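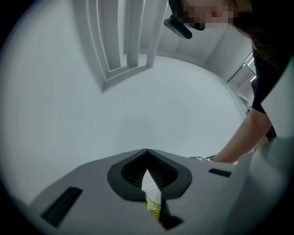 March 24, 2020

Gripper day again. Seon-mi came by the shop after lunch and we worked on the hand-held one until the light went. The gray shell is better than the last print. It took 279 minutes and came off the bed without warping, so I'm leaving the settings alone.

The two side slots are still too tight for the mirrors. I filed the left one and gave up on the right. Will redraw both tonight and send the file to Nilton.

Ordered 60 more screws from Drasport — the short ones this time. They want 135 for the next size of motor, and I said no.

Seon-mi thinks the thing should be called Pomare. I still like Flikness. We left it.

Cleaned the bench, swept, locked up. Need to ask Baiba for the small clamps back before I glue anything.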